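The Bin at the End of the Counter
2/8/24

I moved to Firkden with 2,000 books and no dustpan, which tells you most of what you need to know about how I keep house. So when Piątek, the old hardware store on the corner, started selling its mixed bins of household odds and ends, I was in there before my own boxes were unpacked.

The idea is simple. You take whatever's in the bin, all of it, for one price. No swapping and no asking for the one good thing on its own. I've come home with clothespins, a colander and a bag of onions in the same armful, and I was thrilled! (The onions were excellent.)

My mother would have hated it. In her kitchen, food lived on one side of the sink and cleaning things lived on the other, and if you put a sponge down near the fruit bowl you heard about it until dinner. I believed in that border for years. Then I got a kitchen the size of a closet and the border fell in a week.

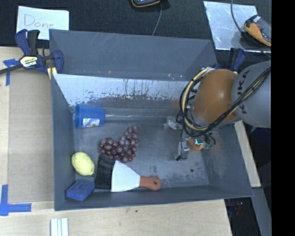

Grapes are my weakness, and I'll forgive a messy counter anything if there's a bunch on it. I eat them standing up, straight off the stem, usually while I'm supposed to be scrubbing something. They look good next to plain, useful stuff, too. Put that reddish-purple beside a blue plastic cup and a brush with a reddish-orange handle, and you've got better color than anything I've ever picked out for a wall. I like that the handle has a hole for hanging, because a brush without one ends up under my sink and stays there until spring.

The yellow fruit looks like a lemon, the one thing my mother and I would have agreed on. She rubbed half of one over her cutting board every night, with a little salt, and so do I — it's the only habit of hers I kept without a fight.

I did try to get organized once. Gistico had a modular shelf system on sale for 2,399, down from 2,689, and I stood in the showroom opening and closing the little drawers until a salesman came over. Then I went home and put a hook on the wall. The hook is still up, and it's holding a Zavby tote full of other totes.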